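ロボット安全実習 配布資料 第5回
双腕受け渡し作業における把持異常 ― 「手を離さない手」の事例

この資料は講義で口頭説明した内容の補足です。資料だけ読んで欠席の埋め合わせにしようとする人が毎年いますが、試験に出すのはたいてい口頭で話した部分です。

題材は、Skamum実習棟の双腕セルで5月に起きた停止事例です。二本の腕でマネキンの手を扱う作業で、けが人はいません。壊れたものは指パッド一枚と、担当者の金曜の予定だけでした。

作業セルと作業対象
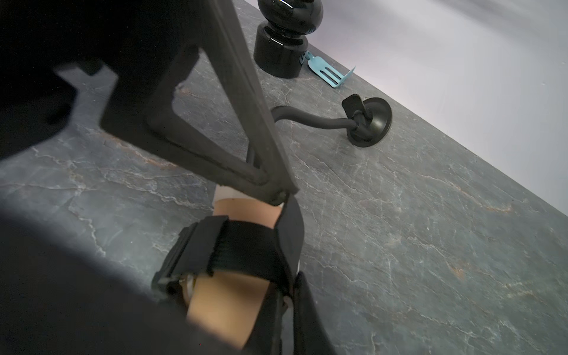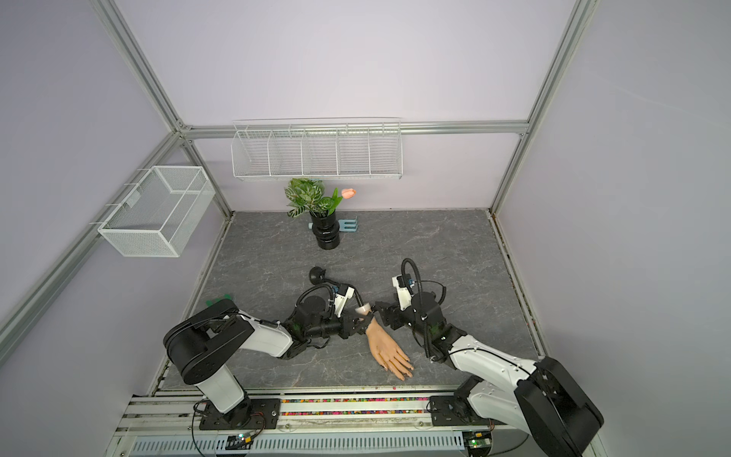
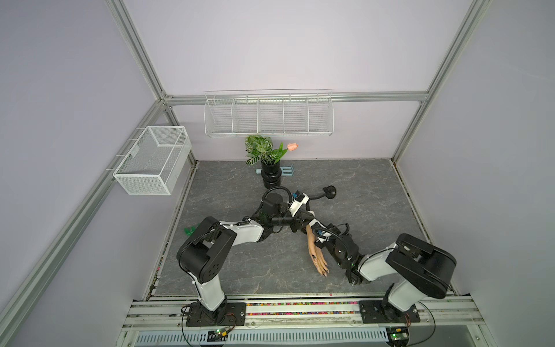

1. 何が起きたか

作業手順そのものは単純です。一方の腕が対象物をつかみ、中央で他方の腕に渡し、受け取った側が所定の向きに置く。人間なら三歳児でもできますが、三歳児は飽きると投げるので、その点では機械に分があります。

当日は連続運転の試験中で、758回目の受け渡しで異常が出ました。経過は次のとおりです。

(1) 左腕が手首側を把持し、中央へ移動。
(2) 右腕が接近し、把持を開始。
(3) 右腕の把持完了信号が立つ。
(4) 左腕に開放指令が出る。
(5) 左腕の開放完了信号が立つ。ところが左の指は開ききっておらず、パッドが対象物に貼りついたまま残っていた。
(6) 右腕が引き上げ動作に入り、両腕が一つの対象物を引っ張り合う形になる。
(7) 右腕の関節トルクがしきい値を超え、保護停止。

(5)が本題です。制御側から見れば、左腕はもう手を離しています。物理側から見れば、離していません。こういうとき、正しいのは必ず物理側です。

2. ログの読み方

ログには警告が2件だけ残っていました。ひとつは左腕モータ電流の一時的な上昇、もうひとつは右腕の過トルクです。前者は(4)の直後、後者は保護停止の瞬間に記録されています。両者の間隔は226ミリ秒でした。

この間、上位の制御プログラムは正常終了の処理を淡々と進めています。実習班の最初の報告書には「突然停止した」とありましたが、電流の上昇から過トルクまでには前兆の時間がありました。読まれなかった警告は、報告書の中では「突然」と書かれるようです。以後、この科目の報告書で「突然」を使う場合は、直前のログを添付してください。

なお、当日の班長だったIvar Isakssonは、最初に対象物の形状を疑いました。気持ちはわかります。指が五本もあるものは、それだけで怪しく見えます。ただし、同じ対象物で757回は通っているので、形状だけで説明するには、なぜその次で失敗したのかを言わなければなりません。

3. 原因の整理

調査は三段に分けて行いました。

直接原因
左グリッパの指パッドの固定がゆるみ、パッドが対象物側に引かれてずれた。ずれたパッドが指の開き動作に干渉し、対象物が完全には離れなかった。

検出の不備
開放完了の判定が、モータの指令位置への到達だけで行われていた。指先の実際の開き幅も、対象物の有無も確認していない。到達の許容幅が広めに設定されていたため、途中で引っかかった状態でも「完了」と判定された。

手順の不備
指パッドの点検が「適宜」と書かれていた。記録を見るかぎり、適宜の日は一度も来ていません。

許容幅を広げたのは前の学期で、変更の理由は設定ファイルのコメントに残っています。全文を引用すると「止まるので」です。止まるのを直したのであれば、確かに目的は達成されています。

4. 停止後の対応で起きたこと

異常そのものより、こちらをよく読んでください。

保護停止の後、二本の腕は対象物を挟んで張り合ったまま静止しました。静止しているので安全そうに見えますが、関節とリンクにはたわみの力が残っています。この状態で片方の把持だけを開放すると、もう片方が跳ねます。

実習生の一人が、扉を開けて対象物を手で抜こうとしました。指導補助のCraig Mathesonが声をかけて止めたので、何も起きていません。扉のインターロックは動力を遮断しますが、たまった力まで遮断する機能は付いていません。作業対象が人の手の形をしているところへ本物の手を差し入れるのは、教材としてはよくできていますが、実演は不要です。

正しい順序は以下のとおり。

a. 非常停止を押す。保護停止がかかっていても押す。
b. セルの外から、両腕の姿勢と対象物の張り具合を目で確認する。
c. 指導者を呼ぶ。
d. 指導者が教示モードに切り替え、低速で両腕の間隔を詰める方向に動かし、張力を抜く。
e. 対象物のたるみを確認してから、片側ずつ把持を開放する。
f. 両腕を退避位置へ移し、動力を遮断したうえで扉を開ける。
g. 対象物とパッドを回収し、袋に入れて時刻を書く。

gを飛ばす班が多いです。今回もパッドは一度ごみ箱に入り、その後Isaksson君が自分で拾い出しました。

5. 対策

実施済み
・開放完了の判定に、指の開き幅と電流値の両方を使うよう変更。
・引き上げ開始前に短い待機を入れ、対象物が相手側に残っていないかをカメラ画像で確認。
・確認が取れない場合は引き上げず、その場で停止して操作者を呼ぶ。
・許容幅を元の値に戻した。予想どおり、よく止まるようになりました。止まる原因のほうは別途調べています。

検討中
・パッド固定方法の変更。Buline社の交換式パッドと、Guthrie社のねじ止め品を比較予定。前者は交換が速く、後者は交換したくなくなるほど遅い。
・両腕のトルク差を常時監視し、引っ張り合いを早期に検出する機能。試作はTavovのシミュレータ上で動いています。シミュレータのパッドはずれないので、いまのところ成績は優秀です。

見送り
・対象物に「引っ張るな」と書いたラベルを貼る案。提出した班は、誰に読ませるつもりだったのかを次回説明してください。

6. 始業点検(改訂版)

「適宜」は廃止しました。運転前に毎回行い、点検者が署名します。

・指パッドの浮き、ずれ、欠け
・固定部のゆるみ(動力遮断の状態で、指で軽く押して確認)
・手首まわりのケーブルの引っかかりと擦れ
・床面に、その日の作業で使わない物が残っていないか
・非常停止の作動確認
・前回のログにある未処理の警告

署名だけが先に全部埋まっている点検表は受け取りません。

7. 課題

次の三点をまとめ、次回の開始時に提出すること。

(ア) 1節の(1)から(7)について、各時点で制御側が把握していた状態と実際の状態を表にする。食い違いが始まる行に印をつける。
(イ) 開放完了の判定条件を自分で設計する。センサを追加してもよいが、そのセンサが故障した場合の動作も書くこと。
(ウ) 自分の班の手順書から「適宜」「必要に応じて」「十分に」をすべて抜き出し、具体的な条件に書き換える。

(ウ)の語が一つも見つからなかった班は、手順書の現物を持参してください。

次回は非常停止回路の配線を扱います。工具は各班で用意、サンダル不可。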